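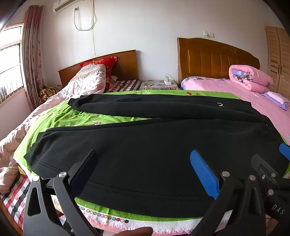 About Adover

Adover is a folding school. People laugh when they hear that, and then they tell us about their closet.

Gus Park and Arlo Abernathy started it after years of working in clothing shops, where a folded stack of pants lasts until the first customer. Gus believes in folding in thirds. Arlo believes in halves, and then halves again. The argument has been going for 13 years and is now taught as two separate modules.

We teach in bedrooms, mostly yours. A bed is where laundry gets folded in real life, on top of whatever cover happens to be there, so we've never seen the point of a special table. Lay the pants out flat, smooth the legs, find the seams, and get the waist straight before you fold anything. Most of our first lesson is spent on that sentence. Black pants are the hardest, as every crumb of lint in the house will come to watch.

The basic course is called Keltix and runs for 5 evenings. Vidal is the follow-up, and covers fitted sheets. We don't promise much about fitted sheets. Gimska is the one-day class for households in which one person folds and another person has views.

So far 1320 people have finished a course with us, and 700 of them came back for another, which we choose to take as a compliment.

We don't sell boxes, labels or matching hangers. We won't ask you to thank your socks. Arlo answers the phone most mornings, and Gus answers the email when he's run out of shirts.

Page last updated 2019-05-24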